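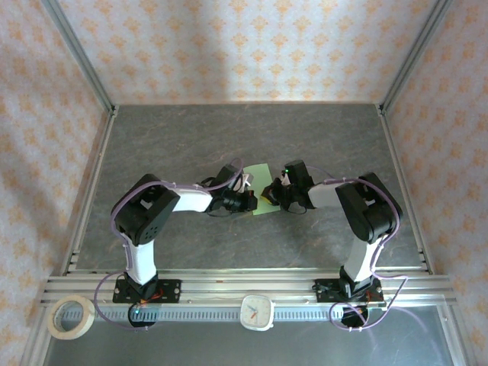
Kwame Nyarko
@kwamenyarko
I sell used camping gear online from Gulloldale, mostly stoves and packs. In December someone copied my whole seller profile and started taking deposits under my name. Posting what I did, in order, for anyone in the same spot.

I found out when a woman in Skirow messaged to ask when her tent was coming. I had never sold her a tent. She sent me the profile she'd paid, and it had my photo, my bio and my old listings, spelling mistakes included. The username had one extra letter.

She was out $1000. She had paid by e-transfer and it was gone the same night. I told her to ring her bank's fraud line before doing anything else, and to keep every message.

I reported the profile through the app. The automated reply said it didn't breach the rules. I reported it again under impersonation, with a photo of my licence, and it came down after 3 days. Pick impersonation the first time. I had picked scam.
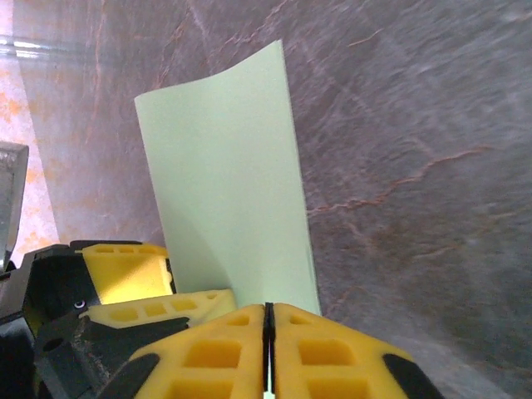
Mint-green sheet, standing upright.

Then the police report. I went in to the Gulloldale station with printouts. You can file even if the money wasn't yours. The file number was useful later, when a second buyer thought I was the one who had cheated him.

That buyer was Ebenezer Akpalu, over in Ploltholm. He was angry and I don't blame him. I gave him the file number and we spoke by phone. He has let me use his name here. He was told the seller was "away for work" and needed the deposit to hold the item.

So 2 buyers that I know of. If you paid someone using my name, send me a message and I'll give you the file number to quote.

What I've changed: my photo now has my username written across it, my listings say I don't take deposits, and I search my own name every Sunday night. Pickup only for anything large.

Someone asked if Sowah is safer to sell on. I've only listed a couple of packs there. They check ID at signup, but I don't know how closely.

Still no word from the police on who it was. I'll add to this thread if I hear.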